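Notebook, Pasum workshop
Zendon hand grippers, pair B
14 February 2019

Carrying on from the last entry. Both units are back together after the jaw rework, with the new pads in and the cable strain relief moved to the rear of the housing. The left one still closes a touch heavier than the right. I swapped the return springs between them to see whether the heaviness moved with the spring, and it stayed with the left body, so it is something in the slide. Cleaned the slide, put a smear of dry lubricant on it, better but still there. Will live with it for now.

Changes since November, for anyone picking this up:

Pads are cut from the new Vlachou sheet, 2 mm, in place of the foam. The foam was fine for cups and cloths and useless on anything with a hard round side. The glue needs a full night. I tried to hurry one on the radiator and it crept.

Housing lost 34 g, nearly all of it from the grip end. You notice it after a long session, mostly in the wrist.

Camera bracket has slotted holes now, so the tilt can be set with the unit closed. Before this you had to take the cover off, set it, put the cover back, and find that tightening the cover had moved it.

The cable runs go up the forearm and over the shoulder into the backpack. I had them under the arm at first and kept catching them on the table edge when turning left.

First job was the bracket tilt. Set both units to the same mark, picked up the backpack and went to the dressing table to look at what each camera takes in with the arms at a normal working height. The useful thing to know is how much of the tabletop you still get once the jaw and the housing have had their share of the view, and whether the other hand gets in the way. 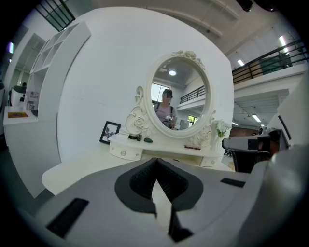
View from one gripper's camera. The other unit comes in at the right.

Noted from this: the housing takes up more of the bottom of the view than I would like. Some of that is needed, we want the pads in view all the time, but the part below the jaw opening is wasted. One more notch of tilt upwards would give us back a strip of table. I have not moved it yet. If I move it I have to redo the calibration for both, and I would sooner do that once, after the slide is sorted.

The other thing is the mirror. I had been treating it as just another object on the table and it is a good deal more trouble than that. Whoever is holding the unit is reflected in it, along with the room behind. For the tracking from the head camera it means a marker cube can turn up twice, once where it is and once in the glass. The filter is meant to throw out the reflected one on the grounds that the pattern comes out the wrong way round. It mostly does. At steep angles it hesitates for a moment and the pose jumps.

Things I tried on the mirror problem:

Raising the detection threshold. Fewer false finds but it also drops the real cube when the hand is turned away. Put it back as it was.

Working closer to the table with the head down. Helps, though it is tiring and makes people work in a way they would not otherwise.

Masking off the mirror in software with a fixed region. No good as soon as the head moves.

Limiting how far a cube may jump between one reading and the next. This is the one I am keeping. Crude, but it does the job at the speeds we work at. The limit is on line 951 of the tracking script, with a comment beside it, please do not change it without writing it down here.

Then on to handling. The hair dryer is an awkward test piece and worth having for that reason: slippery barrel, a handle at an angle, and the weight is all at one end. Approach from above with the right hand, jaws going for the handle, left hand kept clear.
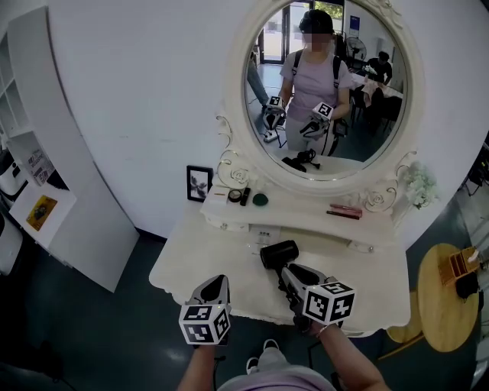 A note left in the log from the Terkeck side asks whether the cubes could go further back on the body, nearer the wrist, as their arm mount has a collar exactly where ours sit and they would have to redraw it. It also says they would take a smaller cube if it kept the same pattern.

Reply to the above. Further back is possible but the hand starts covering it when the wrist bends. I can make a spacer that clears the collar and leaves the cube where it is. A smaller cube I am less keen on, as the detection range drops and we have only just got it steady. Send me the collar drawing and I will cut a spacer to suit.

Other handling notes. Thin flat things are the weak point. The pads meet well at the tips but you have to come in very low to get under an edge, and then the housing touches the table before the pads do. A small chamfer on the underside would help. Marked it on the drawing in pencil.

Last check was the fingertip piece seen from its own camera, with the bracket left where it was. 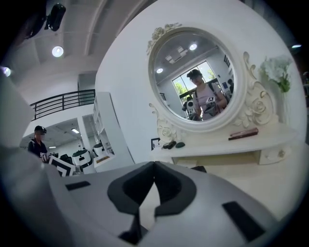 Fingertip piece and gripper body, with the dressing table beyond.

Fingertip reads clearly against the pale body, which was the point of going to black for it. The finger to the left is well out of focus and covers more of the view than it ought to. Refocusing nearer would soften the table, so leave it.

To do:
Left slide, strip and measure against the right.
Chamfer on the underside, both bodies.
Tilt up one notch, then recalibrate both together.
Spacer for Terkeck once the drawing comes.
Order more Vlachou sheet — there is enough left for 2 more pads and no spares.
Charge the backpack battery.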